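Subtask boundaries and where we put them

I said in the last post that I would write up the segmentation work properly once the second set of runs was in. They are in, so I will go through what we changed and what it did.

The task family is the drawer-and-tray set we have been using since June. There is a wooden drawer cabinet, a plastic tray and a small number of loose items on the table, and a two-armed robot that is asked to open or close the drawer, move an item to the tray, move it back, and so on. Each demonstration is teleoperated and contains up to 24 of these subtasks in sequence. The policy is trained on short windows with a line of text attached to each window. The question was where one line of text should stop and the next one start.

Our original rule, inherited from the Fendthorpe code, was to cut at the gripper event. Fingers close, new segment; fingers open, new segment. It is easy to compute and it gives the same answer every time you run it. It works well enough for picking and placing. It works badly for drawers, where a good part of the useful motion happens with the fingers in a fixed state, pushing or hooking the front panel.

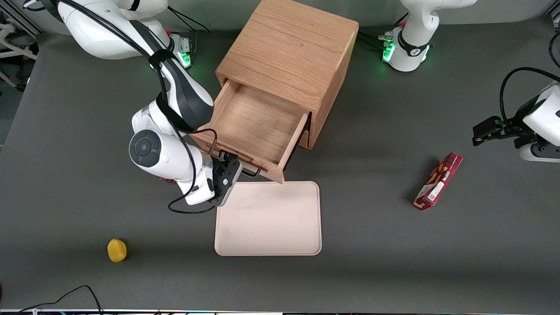

Under the gripper rule, a push or hold of that sort is merged with whatever travel comes before and after it. The text says "close the drawer" for a window in which the arm spends most of its time going somewhere else. When we sampled windows at random, the drawer labels were the ones where text and motion disagreed most often, and the policy had learned the disagreement faithfully. At test it would be told to close the drawer and would set off on a long approach arc from a position where it was already in contact.

The replacement rule, which we have been calling Skultari after the branch it lived on, uses contact in place of gripper state. We estimate external wrench from the joint torques, low-pass it, and cut when the estimate crosses a threshold and stays across it. There is one threshold for going into contact and a lower one for coming out. Without the gap between them you get a burst of very short segments whenever the drawer sticks on its runners. We then merge any segment shorter than a minimum length into the one before it.

Both arms are segmented separately and the two lists are then joined. This took longer to get right than the thresholding did. If one arm is idle its wrench estimate still drifts a little with posture, and the first version produced contact events for an arm that was hovering over the table doing nothing. We now gate on joint velocity for the idle arm, which is crude. I would like to replace it with a proper gravity and cable model at some point. The cables are a real part of the problem, as they pull differently depending on how the elbow is folded.

We relabelled 700 demonstrations with the new rule and trained again from the same initial weights with the same schedule. We ran 3 seeds per rule. Drawer subtasks improved on every seed. Item-to-tray subtasks stayed level, within the spread between seeds. The one clear loss was on light cardboard boxes.

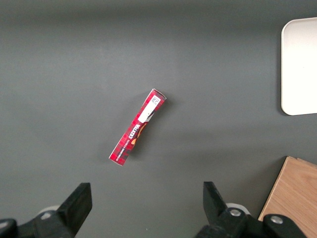
Wrist view with a Maltesers box between the open fingers and the tray.

A light box barely registers in the wrench estimate, so the segment start tends to come late, after the fingers have closed, or is missed altogether. The fix is dull: keep the gripper event as a second source of cuts and take whichever comes first. In the current branch both are on by default. I have not yet rerun all the seeds with the combined rule, so I am not claiming anything for it beyond the single run I have looked at, where the box picks recovered and the drawer result held.

Two smaller notes for anyone trying this. The filter delay matters more than the threshold value; we shift the boundaries back by the known delay before writing them out, and forgetting to do so undoes a good part of the gain. Also, check the text after merging. Our merge step kept the label of the earlier segment even when the later one was the only part anybody would name.

The De Haan loader reads the new boundary files without changes. The Pernotton one does not, and needs the segment index written as an integer. I will put the conversion script up with the combined-rule results.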